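# 탁상형 전자레인지

**탁상형 전자레인지**는 조리대나 식탁, 선반 위에 올려놓고 쓰는 소형 전자레인지이다. 벽이나 수납장에 고정하는 매립형, 가스레인지 위에 다는 후드 겸용형과 구별하여 부른다. 별도의 설치 공사 없이 콘센트에 꽂아 바로 쓸 수 있어 가정과 사무실 탕비실, 기숙사 등에서 널리 쓰인다.

## 원리

전자레인지는 마그네트론이라는 진공관에서 마이크로파를 발생시켜 음식물에 쏘인다. 가정용 제품은 대부분 2.45GHz 대역을 사용한다. 마이크로파가 만드는 전기장의 방향이 빠르게 바뀌면서 물과 같은 극성 분자가 따라 움직이고, 이 과정에서 생긴 열로 음식이 데워진다. 기름과 당분도 마이크로파를 흡수하지만 얼음은 액체 상태의 물보다 흡수율이 훨씬 낮다. 냉동식품의 가장자리가 먼저 녹아 뜨거워지는 동안 가운데가 얼어 있는 현상은 이 차이와 관계가 있다.

마이크로파가 음식에 침투하는 깊이는 재료에 따라 다르나 보통 수 센티미터 이내이다. 두꺼운 음식의 중심부는 바깥쪽에서 전도되는 열로 익는다. 조리 후 잠시 그대로 두라는 안내는 이 열이 퍼질 시간을 주기 위한 것이다.

## 구조

### 본체와 조리실

외형은 모서리를 약간 둥글린 직육면체가 일반적이다. 겉면은 도장 강판이나 플라스틱으로 마감하며, 색상은 흰색, 검은색, 은색이 오래 주류를 이루었고 이후 크림색이나 베이지색 제품도 늘었다. 조리실은 금속으로 둘러싸여 마이크로파를 안쪽으로 반사한다. 바닥에는 유리 회전판을 두는 방식이 흔하고, 회전판 없이 바닥이 평평한 플랫형도 있다.

### 문

문은 대개 앞에서 보아 왼쪽에 경첩이 있고 오른쪽에서 열린다. 관찰창 안쪽에는 작은 구멍이 촘촘히 뚫린 금속망이 들어 있다. 구멍의 지름이 마이크로파의 파장보다 훨씬 작아 전파는 막히고 가시광선은 통과한다. 내부 조명이 꺼져 있을 때 창이 거의 검게 보이는 제품이 많다. 문에는 연동 스위치가 여러 개 달려 있어 문이 열리면 발진이 멈춘다.

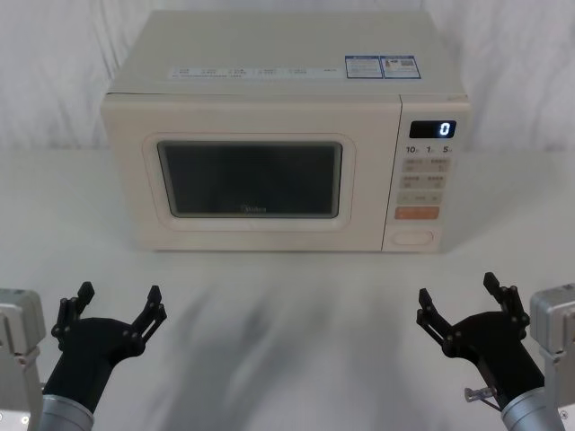
### 조작부

조작부는 보통 문의 오른쪽에 세로로 길게 배치된다. 다이얼식은 출력과 시간을 각각의 손잡이로 맞추며 구조가 단순하다. 전자식은 위쪽에 숫자 표시창을 두고 그 아래에 버튼을 배열한다. 시간 입력 방식은 제품마다 달라, 0부터 9까지의 숫자판을 갖춘 것도 있고 10분, 1분, 10초처럼 정해진 단위를 눌러 더해 가는 것도 있다. 해동이나 데우기 같은 자동 메뉴를 별도의 버튼으로 둔 제품도 많다.

### 표시 사항

정격전압, 소비전력, 고주파 출력 등은 본체의 뒷면이나 옆면 명판에 적는다. 주의 사항이나 사용법을 담은 스티커를 윗면 또는 문 안쪽에 붙여 출고하기도 한다. 소비전력은 전기를 쓰는 양이고 고주파 출력은 조리에 쓰이는 양이므로, 포장 식품에 적힌 조리 시간을 맞출 때에는 후자를 확인한다.

## 설치

평평하고 단단한 면에 놓고 통풍구 주위를 비운다. 필요한 간격은 제품에 따라 다르며 설명서에 따른다. 커튼이나 천이 통풍구를 막지 않게 하고, 윗면에 통풍구가 있는 제품은 그 위에 물건을 쌓지 않는다. 접지가 되는 콘센트에 단독으로 연결하는 것이 권장된다.

## 사용과 용기

내열유리, 도자기, 전자레인지용으로 표시된 플라스틱 용기를 쓸 수 있다. 금속 용기와 알루미늄 포일, 금박이나 은박 장식이 있는 그릇은 불꽃이 일 수 있어 피한다. 껍데기째 넣은 달걀과 밀폐된 용기는 내부 압력으로 터질 위험이 있다. 액체는 끓는점을 넘고도 끓지 않다가 건드리는 순간 솟구치는 경우가 있으므로, 가열 후 바로 꺼내지 않고 잠시 둔다. 조리실이 빈 상태로 작동시키면 부품이 손상될 수 있다.

## 청소

청소 전에 전원 플러그를 뽑고 조리실이 식었는지 확인한다. 내부의 음식물 자국은 젖은 천과 중성세제로 닦는다. 굳은 얼룩에는 물을 담은 그릇을 미리 데워 김을 채운 뒤 닦는 방법이 쓰인다. 문과 본체가 맞닿는 면에 찌꺼기가 끼면 문이 제대로 닫히지 않을 수 있어 함께 닦는다. 연마제나 철수세미는 표면을 긁는다.

## 같이 보기

- 마그네트론
- 전기 오븐
- 유도가열 조리기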